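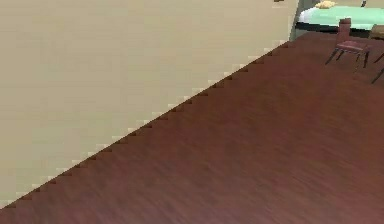
Henrique Godinho stopped drinking coffee after lunch in July, and he still wakes at three. He runs a small tea counter in Florkley, so the temptation is never far. "I sleep badly, then I drink more the next morning," he told me. His doctor asked him to write down every cup for seven weeks. The notebook shows about 400 milligrams of caffeine on most days, much of it from black tea he had never counted. On bad nights he gets up and walks barefoot over a reddish-brown wooden floor, beside a plain beige wall, until his heart is quiet.

Now he takes one strong cup at breakfast – no more than 200 milligrams – and mint after that.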